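Search this site Enter keywords Go

Textiles for Beginners, Handout 2: Why Cloth Wrinkles
Wednesday, July 10, 2019
Posted by the course instructor, Geltlow Evening School

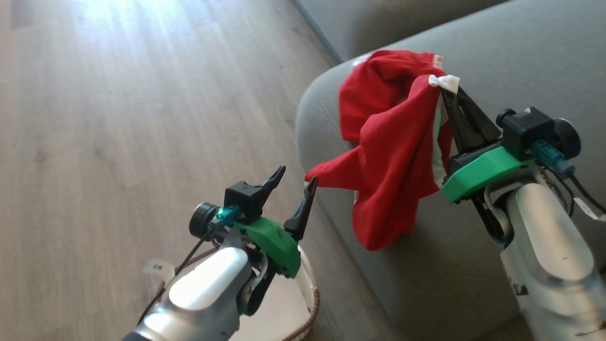

Last time we got as far as the fiber itself, so let's pick up with what happens when you bend one. Cotton is mostly cellulose, long chains lying side by side and held to each other by hydrogen bonds. Fold the cloth and some of those bonds let go, the chains slide a little, and new bonds form in the new position. That's a wrinkle! I love this part of the course (you'll never look at a shirt the same way again).

Water makes the sliding much easier. A damp cotton shirt left in a heap dries with its creases set, and the same effect lets you iron them out again with steam.

Wool behaves very differently. Its chains are coiled and cross-linked with sulfur, so they spring back when you let go. Hang a wool jacket in a steamy bathroom overnight and look at the elbows in the morning.

Polyester has a temperature, well above room heat, where the chains loosen up. Pleats pressed in above that point stay put through wash after wash.

To try at home: cut 2 strips each of cotton, wool and polyester. Fold them, put them under a heavy book for 15 minutes, then lay them flat and watch how far they open. Repeat with damp strips and bring your notes, messy ones are fine.

Reading: the Chidiac packet, page 50 to the end.

Recent items
Handout 1: What Is a Fiber?
Dye day at the Suteck room
Spinning with a drop spindle
Rereck sample cards: how to label yours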